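Workshop notebook, knitwear folding and storage
02/07/2026

Back on the sweater question. The Durrani method sheet says any crew-neck knit can be laid out, squared up and folded into thirds in one pass, on any flat surface, with no smoothing in between. I have my doubts about "any flat surface." Whoever wrote that had a cutting table. Most people fold on a bed, so I am sticking with a bed.

Test piece is the dark green pullover with the light gray sleeves and the white stripe at the hem.

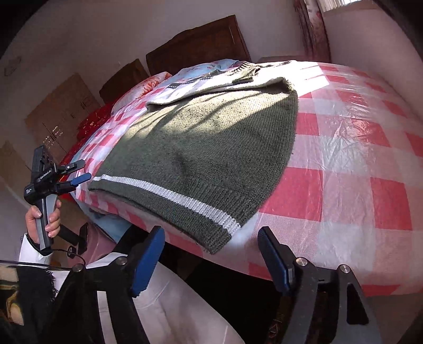 Same green sweater in both, ribbed hem with the white stripe. 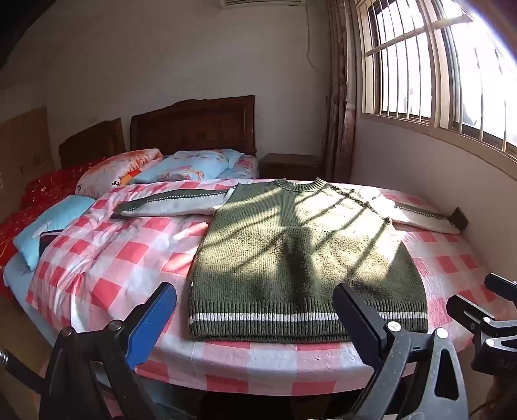 Jamesine read the draft of this entry and objected that I am being unfair to the sheet, that a bed is flat enough if you pull the cover tight first, and that the real trouble with knits is people tugging at the hem when they should be moving the shoulders. Fine. Pulling the cover tight is still a step, and the sheet does not list it. The point about the hem I will take. Ribbing stretches, and once one side of it has been pulled longer than the other the fold can't come out square no matter what you do at the top.

What I am willing to write down so far:

Sleeves first. Get both of them straight out to the sides before touching the body. The sheet has you square the body and then deal with the sleeves, and every time I go in that order the sleeves drag the shoulders out of line again and I do the body twice.

Use the stripe. A straight line across the knit near the bottom is a better guide than the hem edge. If the stripe bows, the body is skewed. On a plain sweater there is no such help, which makes me suspicious of any result I get with this one. Need to repeat on something with no stripe.

Thirds versus halves. The sheet is very sure about thirds. With sleeves this bulky, thirds puts two layers of sleeve behind the chest and the stack leans. Halves gives a wider parcel that stays put on the shelf. The Huston drawers are too narrow for halves, so there it has to be thirds, leaning or no leaning.

Lint. Go over the front with the brush before folding. Folding it in just presses it into the knit. The sheet says nothing on this either.

On the numbers in the Zandport handout: it claims 518 garments folded with 447 "acceptable on first attempt." Acceptable to whom? There is no drawing of a good fold and no limit given for how far off the edges may be. It doesn't separate sweaters from T-shirts, and a T-shirt will fold itself if you look at it hard enough. I would like to see the knit figures alone. I asked for them in October and got the same handout back.

Also not convinced by the rolling idea that keeps coming up. Rolled sweaters look tidy in a drawer and come out with a crease across the chest. I was told the crease drops out overnight on a hanger. Maybe. Then why not leave it on the hanger. (I know why, the shoulders grow points. But then say so in the instructions.)

To do:
Plain sweater, no stripe, same bed.
Same sweater on the long table, cover off.
Halves against thirds, left stacked for a week, measure the lean with the steel rule.
Ask Zandport once more for knits only.
Find the other lint brush.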